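Section 7. When the Arm Stops While Holding Something (Fault 304)

Sooner or later you will probably meet Fault 304, and it can be a bit unsettling the first time. The Pevby two-arm unit is working at the counter, one of the arms meets more drag than it expects, and everything stops with the gripper still shut. Most of the 304 stops reported to us since March came down to a cable loop catching on something near the counter, so please take your time with the cable checks, even if you feel sure you know what happened.

The gripper is designed to stay closed during a 304 so that it doesn't drop a dish on the floor or on your foot. In the picture, the right gripper has a round piece held upright over the counter, with a steel bowl under the wrist and the fork and spoon over to the right. Notice too how each arm's black cable runs down outside the arm. Those are the cables we'll be checking. 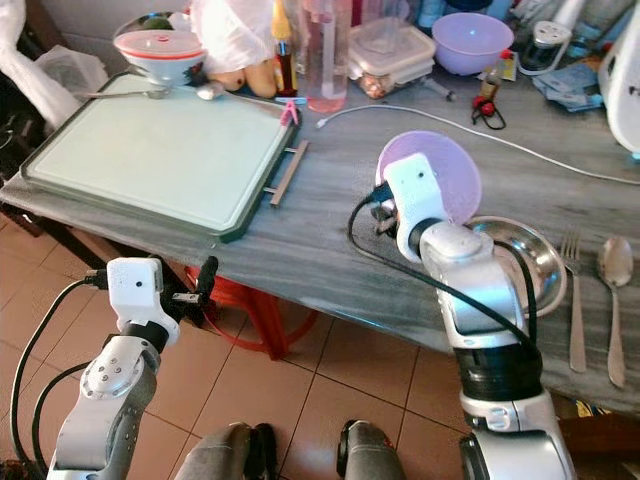 7.1 Making the arm safe

1. Press the red stop button on the Flamton control box, even though the arms have already stopped. A 304 only pauses them, and a paused arm can start again.

2. Wait for the amber light to go steady. Until it does, stay at least 900 mm from both arms, and keep children and pets out of the kitchen altogether.

CAUTION: Never pull a dish out of a closed gripper. The fingers may let go all at once, and a plate that was stuck a moment ago can end up in pieces.

3. Support the dish from below with one hand, keeping your fingers clear of the gripper. With the other hand, turn the release knob slowly toward you until the dish comes free.

4. Set the dish down well away from the arms.

7.2 Checking the cables

5. Follow each black cable with your eyes from the gripper all the way down. Look low as well as high — a loop can swing out a good way from the arm when the arm reaches forward.

6. Move stools, bins and stands out of the path of the loops. Things tucked under the counter count too, as do the legs of any table close by.

7. Lift each loop gently. It should move freely by up to 200 mm. If it feels tight, stop and call us before you reset anything.
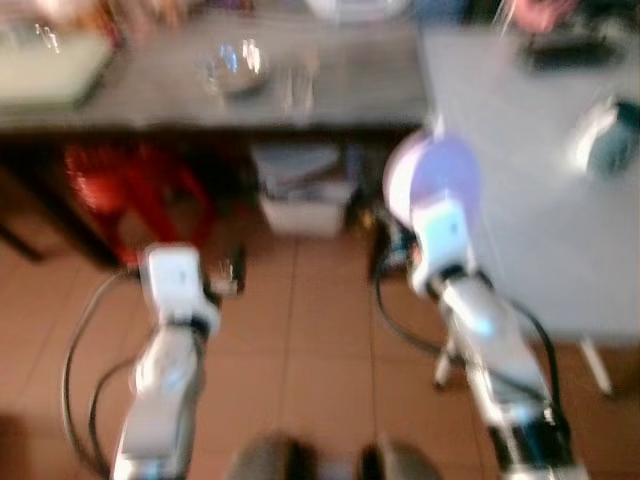 Lestisen Home Robotics — Field Support and Safety Team

7.3 Resetting

8. Twist the stop button to release it, then hold Reset until the amber light goes out.

9. Run the slow arm check from the Wei menu with both grippers empty. Stay by the stop button and watch the cables through the whole movement.

NOTE: If Fault 304 comes back during the slow check, switch the unit off at the wall and leave it off. Write down which arm stopped and send us a note with the serial number. We would much prefer to hear from you early.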